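## 4. Connecting your first sensor to the Skemido gateway

You have unpacked the gateway, found it a shelf and given it a name you may come to regret. Time to get some readings out of it.
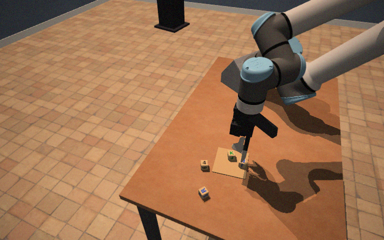
Have the sensor, its pairing card and your Lativance login to hand before you start. The pairing card is the small grey one that looks like packaging. Please check the bin now if you need to.

### 4.1 Pairing

1. Plug the gateway into the mains and wait for the front light to go steady green. It will blink amber first, for longer than you would like.
2. Sign in to Lativance and open **Sites > Your site > Add a device**.
3. Type in the code from the pairing card. Capital letters matter. The letter O is never used, so if you see one, it is a zero.
4. Hold the button on the back of the sensor for 3 seconds, then let go.
5. Wait for the sensor to show up in the list as *New, unnamed*.
6. Give it a name that says where it is. "Boiler room, return pipe" is good. "Test2_new_FINAL" will still be there when you retire.

**Note:** One gateway takes up to 137 sensors. The list will let you add one more and then quietly drop the oldest. We know.

### 4.2 Setting how often it reports

New sensors report every 425 seconds. The number was picked by Jarmo Rautiainen for the first Mornier trial and has outlived every attempt to round it.

1. Click the sensor's name, then **Timing**.
2. Enter the gap you want, in seconds.
3. Press **Save**, then **Send to device**. Save on its own stores your wishes and does nothing about them.

The new timing takes hold after the sensor's next report, so a change made just after a reading may seem to have been ignored.

**Caution:** Do not go below 200 seconds on battery power. The sensor will obey you, and the battery will be flat well before its next service visit.

### 4.3 If the sensor does not appear

- **Light stays amber:** the gateway has no network. Check the cable at both ends, including the end you are sure of.
- **"Code already in use":** someone at your site has paired it. Ask them to release it under **Devices > Release**.
- **Listed, but no readings:** the sensor is probably too far away or behind metal. Move it closer, pair it there, and then carry it back a little at a time.
- **Readings arrive an hour out:** set the time zone on the site page. The one on your own profile only changes your view.

Older Vlček sensors need the adapter file loaded before step 2. Kristýna Vrabec keeps the current copy; anything dated before 4/15/18 should be deleted -- it pairs nicely and then reports every temperature as zero.

Go on to section 5 to set up alarms.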